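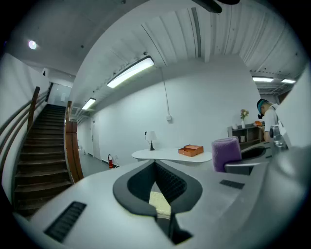
Keeping a small table clear (and a low shelf from filling up in revenge)

Every home has one flat surface that everyone walks past with something in their hands. Ours is a white table with rounded ends, and it can go from tidy to landfill between breakfast and Thursday's mail. I have tried being stern with it. What follows works better than being stern.

Start with what stays

Most clearing advice tells you to take everything off. Fine, do that, but decide first what is allowed back. A table with nothing on it is an invitation, and people will RSVP with keys, receipts and half a granola bar.

I allow two things: a lamp and a box with a lid. The lamp holds one side of the table and looks as though it has a job. The box goes near the middle and takes the pens, the charger, the tape measure and the thing that fell off the other thing.

Notes on the lamp:

Pick one with a slim base. A fat base eats the space you just cleared.

A white fabric shade collects dust in a way you won't notice until the sun is low. Run a clean, dry paintbrush over it, top to bottom. A lint roller also works if you go gently and don't press in the sides.

Run the cord down the back of the table and fix it to the leg or the wall with a clip. Cords that hang off the front get caught by vacuum cleaners, dogs and sleeves.

Notes on the box:

Wood is kinder to a painted top than metal, but grit gets under it all the same. Stick felt dots on the bottom corners. They will fall off by November. Stick on new ones.

If the lid never sits quite straight, rub a candle stub along the inside edge where it binds. If that does nothing, sand the tight spot with a scrap of fine paper, a few strokes at a time, and try the lid again after each go. It's easy to take wood off and a nuisance to put it back.

When the lid won't close, the box is full. Do not get a second box. I got a second box once, and then I had two full boxes.

The low shelf behind

Clear a table and the clutter looks for the next surface at hand height, or a little lower if it's desperate. With us it was a low gray shelf against the wall, which had been minding its own business.

Leave the top mostly bare. A vase of flowers at one end, a cup at the other, and you have told people it's taken. Pale flowers on a pale shelf against a white wall sound dull, but they do fine, and they hide a droop longer than red ones. Change the water every other day and cut a little off the stems each time, on a slant. Take off any leaves that sit below the waterline, or the vase will start to smell like a pond with ambitions.

Open compartments are harder. Anything in them is on show. Either give each one a single kind of thing or leave a few with next to nothing in them, and accept that one of them will become the place where batteries go to be forgotten.

Wipe gray shelving with a barely damp cloth and dry it straight after. Gray hides dust beautifully and shows every drip.

Drawers, or where it all went

A desk with drawers is a great comfort until you open them. Three in a stack is plenty, so long as they don't all hold the same mixture.

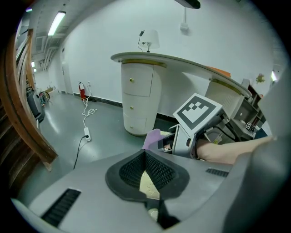 Rounded white pedestal, three drawers, one small gold knob apiece.

The shallowest drawer gets the flat stuff: stamps, envelopes, the manual you swear you'll read. Things you reach for daily go at whatever height you can get to without getting out of the chair. A tall drawer swallows small things whole, so put a divider in it. A cut-down cereal box will do. I priced the proper inserts from Kenico and then ate more cereal.

Small knobs work loose, since people pull them sideways. Turn the screw from inside the drawer, a quarter turn past snug and no more. If it keeps backing out, take the screw out, put a single dab of clear nail polish on the threads, and screw it back in before the polish sets.

Gold trim wants next to nothing. Soft cloth, warm water, one drop of dish soap, dry it off. Skip the metal polish. A lot of gold trim is a very thin finish over something else, and polish will introduce you to the something else.

Fine vertical ribbing, if your furniture came with any, is a dust trap with good looks. Use a soft, dry toothbrush and follow the grooves down. Wiping across them just moves the dust over one.

Rounded ends and the wall

You can't push a round-ended desk into a corner and call it neat. There will be a gap, and pencils will find it. Set the long side square to the back wall, leave enough room at the end to get a hand in, and check behind it whenever you're short of pencils.

Next up: the hall closet, as soon as I can get the door shut.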